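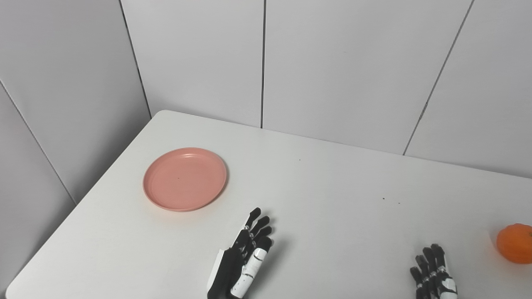
Operators at Sadell asked, after their first week with the Pletora teleoperation station, whether a person with no background in robotics could record usable demonstrations on it. They reported that new staff were doing so by the third session, and that most of the early difficulty lay in judging depth when reaching for small items such as fruit.

## Pletora Station

The Pletora station allows an operator to show a two-handed robot a task by remote control. The operator wears a headset and a pair of gloves. Finger and wrist movements are passed to the robot's hands, and each attempt is saved as a separate demonstration.

Typical tasks are short tabletop exercises: placing a mandarin on a plate, handing an object from one hand to the other, or clearing a surface. Plain light gray panels and a white tabletop are recommended for first recordings.

### Supplied with the station

- Operator headset and one pair of gloves, available in 3 sizes
- Control computer with Bresov recording software installed
- Foot pedal for starting, stopping and discarding an attempt
- Network cable, 9 meters
- Printed setup guide

### Recording

The pedal must be pressed once before the hands move and once after they have come to rest. Attempts discarded with a long press are not counted in the session total. In acceptance testing, one operator completed 134 demonstrations of a single pick-and-place task in nearly 6 hours, including breaks.

Glove calibration is required at the start of each session and whenever the operator changes.

### Ordering and support

Stations are sold and serviced through Coetzee. Orders for December delivery should state the glove size and the length of table to be used. Replacement gloves may be ordered separately.

Page last revised Wed 21 August.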